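# About Tamihana Pouches

We make and pack small zipped pouches for first-aid kits, school bags and desk drawers.
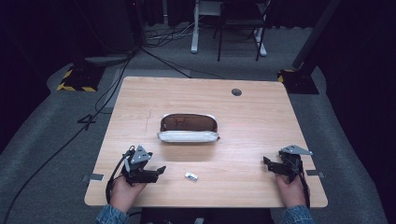 *An open pouch on the packing table, with its dark brown lining showing.*

Tamihana began with one sewing machine and an order for 30 pouches from a walking club. Noeline Halliday cut the fabric in her spare room and Corey Stubbs sewed in the zips. The club came back the next spring and asked for 100. We took on the Kinulska Road unit that August and have been there ever since.

## What we make

Our pouches come in two shapes, a flattened oval and a plain rectangle. The oval is the one most people order. It opens wide, so you can see what is in it without tipping everything out. Pale fronts with a dark lining have been our usual choice from the start. Small white things such as erasers or packs of tablets show up well against the brown, and the lining doesn't look grubby after a month in a rucksack.

The rectangular pouch is called the Laten. It is flatter and suits pens, plasters and folded paper. We stopped making the drawstring version because the cord kept coming back frayed.

## Filling and packing

About half our work is filling pouches for customers. Some send us the contents and some give us a list and leave us to buy them in. Ataahua Katene runs the packing side and writes the card for each order. The card gives the items in the order they go in, flat things first.

Each pouch is opened fully before anything is put inside. The packer runs the zip from end to end, checks the seams at both corners and looks for loose threads in the lining. Contents are set out on the table and go in one at a time. Once it is closed, the pouch is laid flat to see that nothing is pushing against the zip.

Our largest filling order so far was for a group of 29 village halls, each of which wanted something different. It took us most of a winter. We now ask customers to settle on one list per order if they can.

## Who we are

- **Noeline Halliday**: cutting and patterns
- **Corey Stubbs**: sewing and repairs
- **Ataahua Katene**: packing and orders
- **Bereket Lemma**: fabric, zips and deliveries
- **Dezső Dobos**: accounts, and the website when it needs changing

## Repairs

If a zip fails, send the pouch back empty and Corey will fit a new one. There is no charge in the first year. After that we ask for the return postage. We can't replace a torn lining on the oval pouch.

## Visiting and ordering

We are at Unit 91, Kinulska Road, behind the Trono tile shop. The door is open from 9 am to 3 pm on working days, and parking is at the side. The smallest order we take is 30 pouches, filled or unfilled. Samples of both shapes can be posted out if you would like to try them first.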